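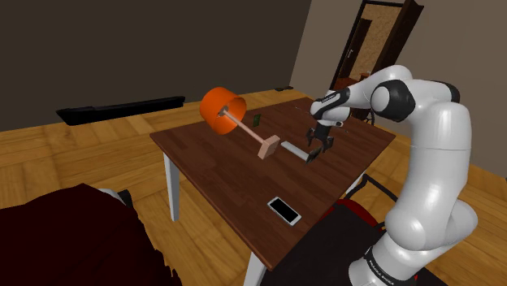
Slide 1: Rendered robot arm, gripper open over the table

Sound is The Hard Part
Notes for the Wistine meetup, 5/25/22

Hi everybody. I'm Enikő Kiss, I work on Haken in the evenings, and I'm going to talk about sound. If you came for the graphics talk, Ju-won Koo is on after the break and has much nicer slides.

(Ask who has used a Stultach. Ask who owned one. Wait for the hands!)

Quick background for the rest of you. The Stultach was a home computer with a tape deck on the side, a keyboard that hurt your fingers and a sound chip with three voices and a noise channel. Haken is a program that pretends to be one so you can run the old games on a laptop. I've been at it for five years, and the first version had no sound at all. I just left it out. I thought I'd add it over a weekend.

SLIDE 2 – the beep

Play clip one. That's the startup beep as Haken made it in the first build with sound. Play clip two, which is Miklós Pálfi's real machine, recorded with a cable straight out of the back. Let them hear the click at the front of the second one. I spent ages getting rid of that click in my version and then had to put it back.

SLIDE 3 – why it drifts

Go slow here, I rushed it in March and lost people.

The old machine never had to think about timing. The processor and the sound chip share one clock, so they stay together forever. On a laptop I have two clocks that don't agree. The screen wants a new picture when the screen wants it, and the sound card wants samples when the sound card wants them. If I follow the screen, the sound card runs dry now and then and you get a crackle. If I follow the sound card, the picture stutters when it scrolls.

What Haken does now is follow the screen and stretch the sound by a tiny amount, up or down, depending on how full the buffer is. I was sure people would hear the pitch move. So far I haven't had one complaint about it, and I get complaints about the icon.

(If somebody asks about variable refresh monitors: yes, it helps, no, I don't own one.)

SLIDE 4 – Nutsugah

Okay, my favorite bug. Nutsugah is the one with the frogs. Ticket 1679, opened by Dwayne Dunleavy, title is "frogs silent." Everything else in the game made noise, the music was right, the doors creaked, no frogs.

The frog sound is a cheat. The game flips the volume register up and down really fast to play a recorded sample through a chip that was never meant to do that. I was only looking at the registers once per scan line, so all those flips landed between my looks and I saw nothing. The fix was to write down every change with the exact cycle it happened on, then play the list back when I build the samples. It's nearly 200 lines of code and I'm weirdly proud of it.

Play clip three. Turn it DOWN first, the frogs are loud.

SLIDE 5 – things I got wrong

Filtering. I ran the output raw for a long time and it sounded thin and harsh. The real one goes through a cheap little speaker under the keyboard, and all the composers were writing for that speaker. There's a setting for it now, off by default. Miklós thinks it should be on. We can argue about it at the bar.

Also I tested with headphones only. Don't do that. Etelka Fodor tried it on her TV and the delay was so bad she was jumping before she heard the last jump land. The buffer size is in the menu now – it used to be in a text file, sorry Etelka.

SLIDE 6 – what's next

Tape loading noises, properly this time, with the volume wobble. Then saving the sound chip state, so that loading a saved game in the middle of a note picks up on that note.

Skip the live demo if it's past the half hour. Otherwise load Nutsugah, go left twice, stand by the pond.

Questions. Repeat them into the mic!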